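Home | Contents | Previous | Next

Chapter 7: Going to See a Robot at Work

Madhu Rajput took her class to the open day at Nesbridge one Saturday in August. 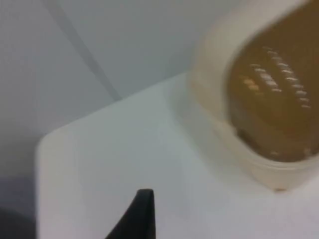
The hall opened at ten, and around 40 people came. Amra Gashi ran the demonstration.
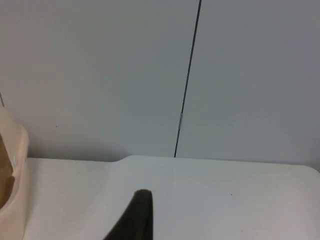
She asked visitors to write down each step before talking about it – a habit you will need in this chapter.
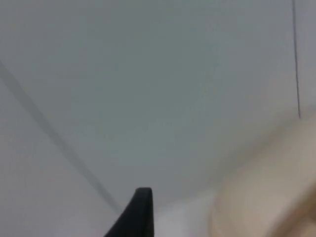
Fig. 7.1 Gripper finger against a pale background.

Most notes were too short to be useful. 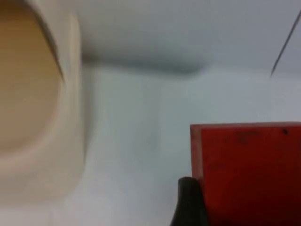
Before reading on, list what you would ask on a visit like this one.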